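Kastalau household tasks project
Progress report, second period
Prepared by Hafiz Harahap for Kerstin Hellström, Hellel

Summary

The question you asked us to work on was whether one arm with a two-finger gripper can do ordinary kitchen chores well enough to be left alone with them. At the end of this period the answer is no, but the gap is smaller for some chores than for others.

Work done

We logged 818 attempts at the Andville site, up from 532 in the first period. These covered 13 chores, among them wiping a counter, sorting flatware, closing jars and handling measuring cups. Trygve Solberg ran the arm and Kheri Nyaga scored the results. An attempt counts as a success only if a person would have no need to redo it.

Results

Wiping and sorting are in fair shape. The arm is slow, and it still leaves a strip along the back of the counter, but it rarely makes things worse. Jars are poor. The gripper cross-threads the lid and keeps turning. We have stopped new work on jars until the wrist sensor from Ngcobo arrives, now expected in July.

Measuring has taken more of our time than planned. Picking up a cup by the handle is mostly solved. Keeping it level with liquid in it is harder, and small cups are the worst, as a slight tilt costs a large share of the contents. Nested sets add another problem: the gripper often closes on several handles together, and the planner then acts as if it had a single cup. We now score a grip on the whole stack separately from a grip on one cup.

Changes to the plan

Borghild Lindqvist has rewritten the scoring sheet so that spills are recorded by where they happen: at the fill, during the move or at the pour. The old sheet had a single box for spills, and we could not tell which step to fix. Earlier attempts will not be rescored.

Budget

Spending is on plan apart from replacement finger pads, which wear faster than the supplier suggested. We ask to move money from travel to parts to cover 2 more sets.

Next period

Trygve will repeat the measuring work with the 1/8 cup, first by itself and then in the nested stack, using water only. Flour and sugar will wait until the level-carry results hold up over a full week of runs.

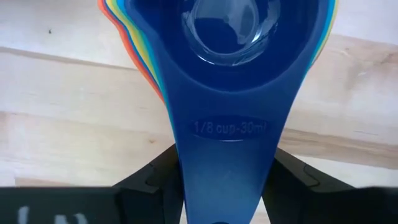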